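Upstairs room: where we've got to

Quick one this month as the kettle's on and I've got a box to finish. For anyone who missed the August newsletter, the upstairs room at Tollent is being sorted, properly this time, before the Hernau lot move their desks in next to ours. So: floor first, then desks, then cables, then the cupboard. Everyone is dreading the cupboard.

Floor. Yellow tape is for things that stay put. If it lives on the floor and has wheels, it goes inside a taped patch and it goes back there when you've done with it. Please don't park bags in them. Please don't peel the tape up because it's "in the way" of your chair, the sticky gets into the carpet and then we've a grey stripe for ever. Speckled carpet hides a lot but not that.

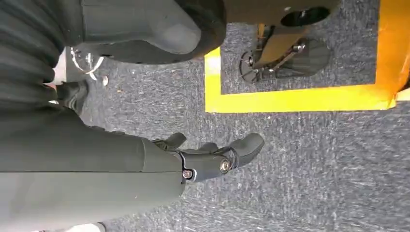

Hoovering still to do along the window side. Watch for small screws and staples before you start, the Bakke hoover does not like them and the last belt took a fortnight to come. There's a jam jar on the sill for anything metal you pick up. Not paper clips, we have enough paper clips to last untill the building falls down.

Also the carpet people can't come until the room is clear at one end, so if your name is on a crate by the door, move it or lose it. Home, attic, skip, don't mind which.

Desks. Six of them now, all the light ones, dark ones gone to Sirkenance downstairs who were very glad of them. Nobody has a fixed desk yet. Sit where there's a socket. What we do ask is that the top gets cleared when you leave: laptop away, mouse away, wrappers in the bin (the bin, not the box next to the bin). It takes two minutes. If you're half way through something and really must leave it, put a note on it with a time, otherwise it gets tidied by whoever is nearest and you'll be hunting for it.

Boxes. We've a good stack of brown cardboard ones, flat, behind the door. Tape is in the top drawer. Open one, fill it, write on the SIDE not the lid, because once they're stacked the lid is no use to anyone. Heavy stuff at the bottom, and half full is fine if it's books or chargers. The ones done so far came to roughly 55 kilos on the trolley, which is plenty for that trolley, so two trips please. 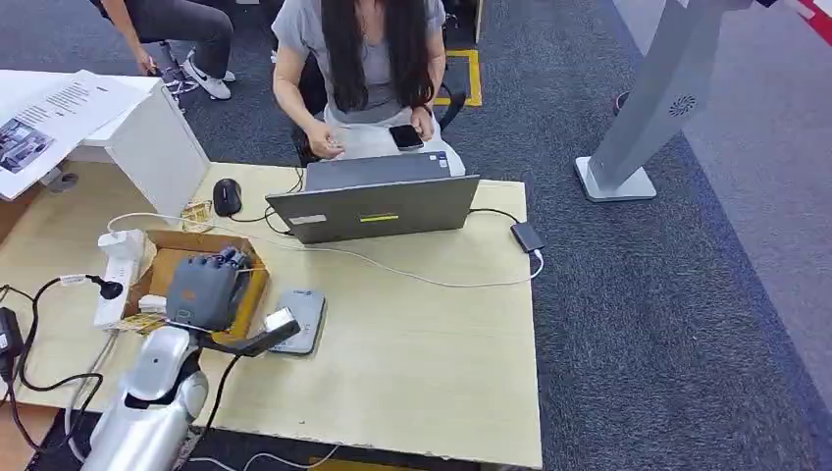 Cables. The big job. Every long lead that isn't plugged into something gets coiled, one twist of string, into the box marked LEADS. Adapters go in with their own lead if you know which it is. If you don't, there's a seperate tub for orphans and we'll have a matching session one lunchtime, bring a sandwich. Leads running over the desk tops want to go round the back where they can. Across the front they catch on sleeves and mugs, and we've lost 4 mugs that way since spring, one of them the good one.

Old laptop chargers: check before binning. Spare mice: keep. Anything with a foreign plug: keep, somebody always asks.

Cupboard. Not started. Will need two people, old clothes and a torch. Top shelf hasn't been looked at since before we had the room, and I'm told there is a Christmas tree in there. Say if you're free, any evening after 7.

Still wanted: a second bin, a doorstop that works, labels (the white sort that peel off clean), and another lamp for the far corner. Tea and milk are fine for now. Biscuits are not.

Key goes back on the hook by the meter, same as ever. Lights off on the landing too please, they were on all night twice last week.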